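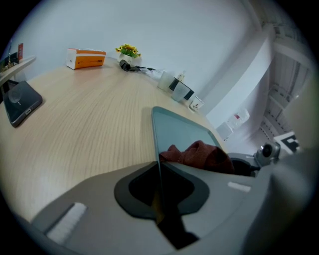

A phone and a tablet at a light wooden table, the two most common residents of any desk.

Desk clutter

From Penditine, the household encyclopedia

Desk clutter is the collection of everyday things that settles on a desk or table and stays there between uses. I've been writing the furniture pages here for a while and this is the one I get the most mail about, so I'm going to be generous with it (sorry to whoever has to trim it later!). The word covers phones, tablets, cups, bottles, small boxes, cloths, bags, gloves, plants and anything else that was put down "for a minute." Papers have their own page, see Paper piles.

Name and scope

People say clutter, mess, stuff, or in my family "the landing." I use clutter for things that have no fixed spot on the desk. A lamp that lives in one corner isn't clutter to me, even if it's ugly. Usman Niazi, who edits the kitchen pages, would count the lamp, and we've gone back and forth about it on the talk page without getting anywhere.

Where it collects

The far edge of the desk fills up first, especially if there's a wall behind it. You push something back to make room for your arms, then something else, and pretty soon you've got a whole row back there. Corners are next. Shelves and ledges over the desk take the small flat stuff, like cards and little boxes, and I've found things on mine that I'd already bought again.

My own desk is 30 inches deep and I use maybe the front half. I tried a deeper one once, a secondhand Farooqui, and all it did was give me a longer row to dust behind.

Trays

A tray is the oldest fix and still my favorite. You want one with a raised rim so pens don't roll off, and rounded corners are nicer on your wrists if it sits right in front of you. Color matters more than you'd think! A small dark thing on a dark tray disappears, and a green or teal one makes nearly everything easy to spot.

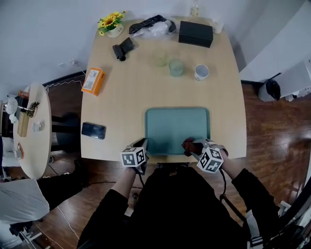 Some people keep the tray up front and work out of it all day, and others park it at the back as a drop spot. I'm a front-tray person. The trouble with a drop spot is that soft things end up in it, and cloth and plastic bags are the worst clutter there is. They tangle with each other, they hide whatever's underneath, and they never look put away no matter how you fold them. Gloves are the same story. I hang mine on a hook by the door, and on a good week both of them are on it.

Glassware

Cups and glasses deserve their own section. One glass is a drink, three glasses are a habit. Clear ones are easy to miss against pale wood, and that's how I lost a keyboard. Frosted or tinted glass shows up better, and I switched over to it a couple of years ago. Keep anything with liquid in it away from the tablet, please.
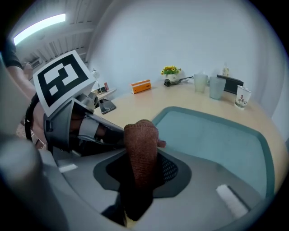
Yellow flowers in a white pot and two frosted glass cups at the far side of a light wooden desk.

Plants and other exceptions

Is a potted plant clutter? I say no, as long as it's small and you don't have to move it to reach something. Yellow flowers in a white pot look cheerful on light wood and take up hardly any room. Tall plants are a different matter, and Usman says anything that drops leaves belongs on a windowsill. He's right about that one.

Clearing it

My method is to take everything off the desk, wipe it down, and put back 8 things at most. I do it on Wednesday nights with the radio on. Boxes go back closed and with the label facing out, and cups go straight to the kitchen.

See also: Paper piles, Cable drawers, Windowsills, Trays (serving)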